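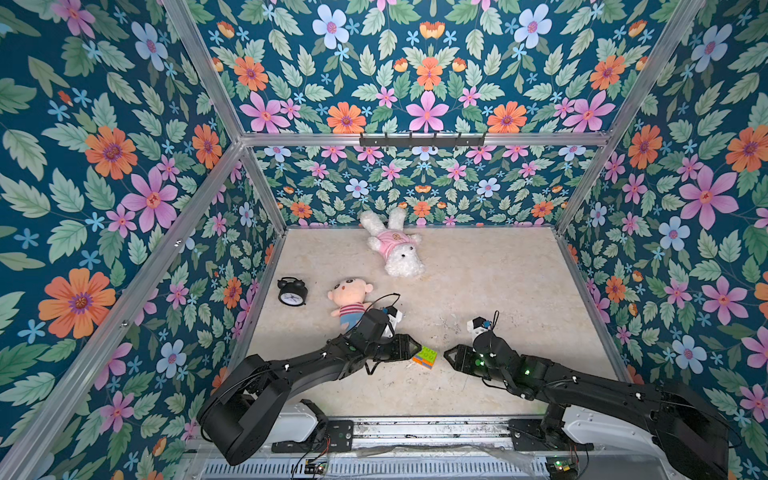 How do you compare two grippers fairly when they sit on different arms?
Swap them halfway. Same object, same start spot, half the runs with gripper A on the left arm and half with it on the right, then count drops per gripper and per arm separately.

Notes, Trokenby talk, 2020-08-14
20 min + questions. GO SLOW on the numbers.

Opening
– who has bought a gripper off the data sheet? hands up
– we did. Twice.
– two pads tested: Urnen (stiff, tapered) and Brosia (softer tip, wider)
– both on the Willems controller, same firmware all the way through

Setup – keep short
– two arms facing in over one light floor, parallel jaws on both
– small studded toy brick as the main object. Green, orange, blue
– stuff lying around it: plush toy, alarm clock, doll. Patterned walls
– camera has to find the brick in all that. Come back to this under vision

Numbers
– 2,000 grasps total, 100 per batch
– speed at 80 percent for everything, never full
– 267 misses. Say it, then pause
– most of the misses were on approach, not on the lift. The finger touches a stud, the brick turns, jaws close on a corner
– Urnen better on the brick. Brosia better on anything with fabric
– neither one likes the clock. Bells.

Handover, left to right
– hard part. Both sets of fingers want the same inch of brick
– first try: both arms moved at once. Bad idea, tips knocked
– now left holds still, right comes in slow, left opens last
– costs time per cycle, dont have a clean figure, dont make one up if asked

Cables
– loop at the wrist snags on soft things. Shorter loop = pulls at full reach
– we clip it along the links now. Recheck after every swap, clips creep

Vision
– fixed camera, no wrist cam in these runs
– flower wallpaper gave false hits on orange and blue. Plain wall in April, far fewer
– kept the flowers anyway, want the harder case
– orange brick part on orange petals = worst. Skip if short on time

What I would do differently
– log finger wear from day one
– swap arms sooner, we waited too long and had to redo batches
– fix the start spot with a template, not by eye

Likely questions
– force sensing? Motor current only, it is crude
– other controllers? Not tested, only Willems
– can we have the data? yes, ask me after, still cleaning up the lables

Last slide back to the handover, leave it up during Q and A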